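Writing for Blogs and Social Pages
Session 3 handout: tag posts, award chains and question lists
Sorcha Rennie, 24/01/2020

Most of you have seen a tag post. A blogger gets a set of questions from another blogger, answers them, writes new ones and passes the lot along. The usual claim is that this builds community. I'd like you to doubt that for the length of one class.

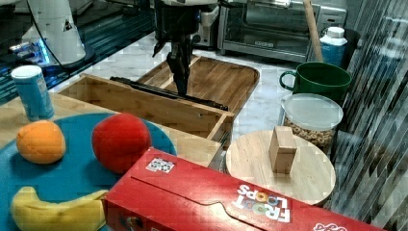

Plastic fruit and a slatted wooden box on a marble-patterned counter.

Start with the arithmetic. If every person tags several others, a chain should cover the whole platform in days. It never does. Jean Farquharson followed one beauty-blog chain on Pindholm for last year's class and logged 838 tags. Only 22 of them led to a finished post. The rest were ignored, or thanked in a comment and then ignored.

Bring Jean's log with you. We'll argue over what counts as "finished" – she was generous, in my view.
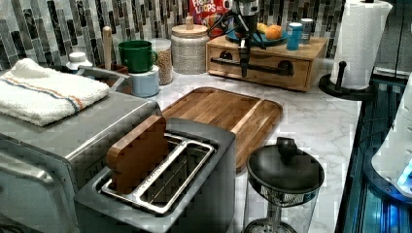
Question lists fail mostly because the questions are lazy. "What is your favorite food?" gets one word back, and the reader learns nothing. Ask about something small and particular and people start to talk. Take a slice of bread made of wood, standing in one slot of a two-slot toaster. "What's the fake food you remember from childhood?" would get you a paragraph from most people. I'm less sure it would get you a second visit, whatever the Drolia guide to blogging says.

The guide also says an award badge raises trust. It gives no source. Everett Mercado's reply to it is in the reading pack, and it's short and rude and worth your time.
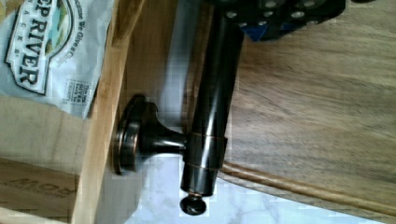

Do you have to answer when someone tags you?
Nothing bad happens if you don't. Most chains die quietly, and the person who tagged you has probably moved on.

For next week: write five questions you would want to answer yourself. Cut the two weakest. Swap with a partner and be unkind – about the questions, please.

Contact: Sorcha Rennie, Room 820 | © 2020 Matheson Writing Program | Back to top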